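Saturday at the Teltholm Makers' Fair

I had been meaning to get to the Teltholm fair for years, and this May my sister finally put the tickets in my hand and told me to stop making excuses. So off we went on the early train, with a thermos and far too many sandwiches, and we were standing at the gate by 9 with the rest of the keen ones.

The fair fills the old Grillden mill, a long brick building by the canal that used to turn out blankets. The looms are gone from the top two floors, but they have kept a row of them downstairs, and I could have stayed there all morning. Wulan Menon gave the tour (she runs the weaving room the rest of the year) and she has a lovely way of making you feel that your question was the very one she was hoping for. She let a few of us throw the shuttle - it is much heavier on the shoulder than you would think! - and my sister managed a whole inch of cloth before handing it over.
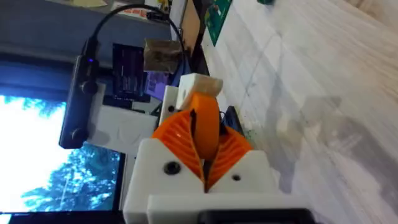 After the looms we climbed up to the stalls, and what a climb it was, 188 steps if you believe the sign on the landing. There were potters and bookbinders and a very patient man from Lightfoot who mends walking boots and had a line of people holding theirs out to him. I bought a butter dish I had no need of, in a speckled green, and carried it around all day wrapped in my scarf.

Lunch was our own sandwiches down by the water, followed by plum cake from the Clokano bakery stand, and I went back for a second slice without any shame. By two o'clock the stairs were slow going and the stalls nearest the door were three deep, so I would tell anyone to come early and do the top floor first.

Parking is in the field across the bridge, but the train is easier, and the walk from the station takes you along the towpath past the lock gardens. We caught the 4:40 home and my sister slept the whole way.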